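Hornavwood away kit, thoughts?

kaiwenfeng
Has anyone seen the new away shirt? I've followed Hornavwood for 8 seasons and I've never wanted one less. Mustard sleeves! Who asked for those?

cindex
I like it. You moaned about the green one too and then wore it to every home game.

kaiwenfeng
The green one grew on me, fair enough. Still not queuing for this (they've only got 200 in the first batch anyway).

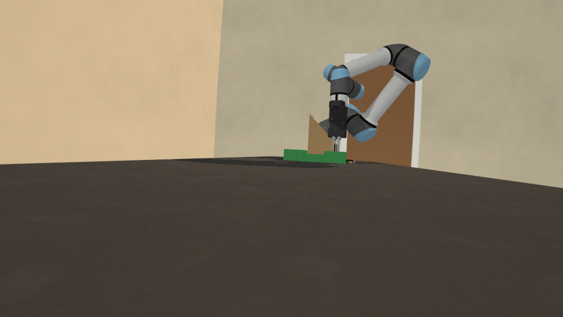
Meifang Li
Mine's ordered, sorry Kaiwen. The sleeves are daft but the old badge is back and I've wanted that for years.

cindex
Badge is lovely. See you both at the Brurkari match, I'll save 2 seats.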